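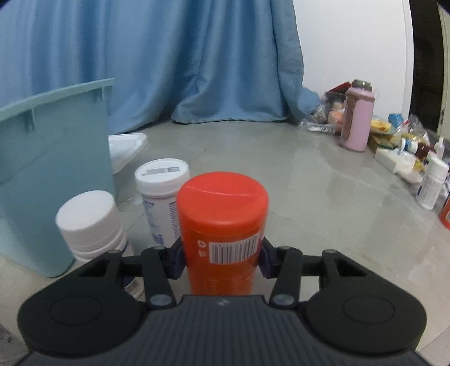
Strata wants $205 for a second bin, worth it?
Posted in Treloar Locals

driss_f
Got the letter in June. We already pay for one bin and I reckon half the building doesn't even fill theirs. Anyone at Urnwood been through this?

deepika.c
Yep, we paid it! Best money ever, no more arvo runs to the tip with nappies in the boot (never again).

Ajith W
Disagree, sorry. Ours sat empty for 3 months. Ask for a bigger one instead – the council swapped mine no dramas.

driss_f
Didn't know you could swap. Is there a fee?

Ajith W
Not when I did it. Took 22 days though.

deepika.c
Bigger bin won't fit through our side gate, so measure first. And a swap's no good if you share with the neighbours like we do.

driss_f
Fair point, gate's pretty skinny here too. Will get the tape out tonight.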